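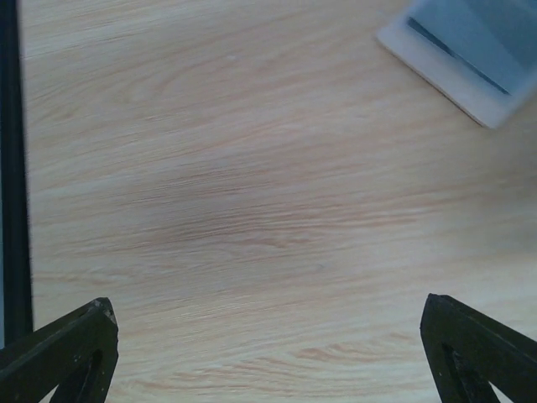

Werkstattbuch Testküche Culetti, Eintrag 13. April 2025

Sonntag, Laden zu, Ruhe. Viola und ich ab früh in der Küche, Fulvio kam gegen Mittag dazu.

Thema: Umstellung Mittagskarte auf Focaccia und Suppen, Lieferdienst über Flinitz startet in der Woche nach Ostern. Bis dahin muss der Teig stehen und die Verpackung entschieden sein. Beides heute nicht fertig geworden, aber weiter als im Januar.

Teig

Ansatz wie gehabt, Biga vom Vorabend. Mehl diesmal das von Gatti, neuer Sack. Nimmt deutlich mehr Wasser auf als das alte, beim ersten Kneten viel zu fest, haben nachgegossen. Nicht abgewogen, mein Fehler. Beim zweiten Ansatz dann sauber mitgeschrieben, Zettel hängt am Kühlhaus.

Blech A: 30 Minuten Stückgare. Zu wenig, Krume dicht am Boden, Kruste ok.
Blech B: doppelt so lang. Viel besser. Blasen schön verteilt, Rand knusprig, innen fast zu feucht.
Blech C: wie B, aber Ofen hinten links statt Mitte. Hinten verbrannt. Der Ofen zieht da immer noch schief, hat Amedeo im Januar schon gemeldet. Techniker war da, hat die Dichtung getauscht, gebracht hat es nix. Nochmal anrufen!!

Salzlake obendrauf: Viola will mehr, Fulvio weniger. Ich bin bei Viola. Machen nächstes Mal halbes Blech so, halbes so, und lassen die Spätschicht blind probieren.

Rosmarin erst nach dem Backen, sonst bitter. Steht jetzt zum dritten Mal hier, bitte auch mal dran halten.

Suppen

Weiße Bohne mit Fenchel: läuft. Lässt sich gut aufwärmen, setzt nach dem Abkühlen stark an, also beim Regenerieren Brühe dazu. Eine Kelle pro Behälter reicht.

Tomate-Brot: schmeckt, sieht im Becher aber aus wie Kleister. Tetsuya meint, Brot getrennt mitgeben und der Gast rührt selber ein. Dann wieder ein Teil mehr in der Tüte und wieder einer, der es vergisst. Offen.

Linse: gestrichen. Drei Varianten gekocht, keine wollte jemand ein zweites Mal essen.

Verpackung

Muster von Sorkmont lagen seit Donnerstag im Büro. Getestet mit der Bohnensuppe, heiß abgefüllt, Deckel drauf, Tüte, dann einmal mit dem Rad um den Block (Fulvio, fluchend wegen Kopfsteinpflaster).

Becher hoch, Klickdeckel: dicht. Deckel geht aber schwer auf, Viola hat sich die halbe Suppe über die Hand gekippt. 
Becher flach, Klickdeckel: suppt an der Naht raus, fällt weg.
Schale mit Folie: dicht, brauchen wir aber ein Siegelgerät, und wohin damit. Pass steht eh schon voll.

Focaccia im Karton mit Lüftungslöchern nach der Runde noch knackig, im geschlossenen Karton labberig. Also Löcher, keine Diskussion.

Mindestabnahme bei den hohen Bechern sind 2000 Stück. Lagerplatz? Im Keller neben den Weinkisten ginge es, wenn Amedeo endlich die alten Stühle abholen lässt. Natalia rechnet den Preis pro Portion durch und sagt Bescheid. Mein Gefühl: Suppe unter 7 Euro verkaufen wird eng, wenn Flinitz seinen Anteil nimmt.

Ablauf am Pass

Trockenlauf gemacht, fünf Bestellungen auf einmal reingerufen. Chaos. Tüten stehen am falschen Ende, man läuft dreimal hinter dem Herd durch. Umgebaut: Becher und Deckel links, Schöpfstation daneben, Tüten und Bons ganz rechts beim Ausgang. Zweiter Durchlauf spürbar flotter, Zeit hat leider keiner genommen.

Bondrucker klemmt beim zweiten Abriss. Rolle falsch eingelegt? Morgen schauen.

Allergene müssen auf die Tüte, nicht nur auf die Karte. Stempel oder Etikett, mir egal, aber lesbar. Bei der Tomate-Brot Sellerie nicht vergesssen, steckt in der Brühe.

Offen

Ofentechniker, ich, gleich morgen.
Preis pro Portion, Natalia.
Anderen Deckel bei Sorkmont anfragen, Viola. Evtl. mit Lasche.
Stühle aus dem Keller, Amedeo.
Neuer Ansatz mit Gatti-Mehl, Biga setzt Fulvio an, Zettel am Kühlhaus lesen!
Tomate-Brot nochmal mit Tetsuya bereden.

Reste im Kühlhaus zweites Fach, beschriftet. Bohnensuppe darf weg, Teig B bitte stehen lassen.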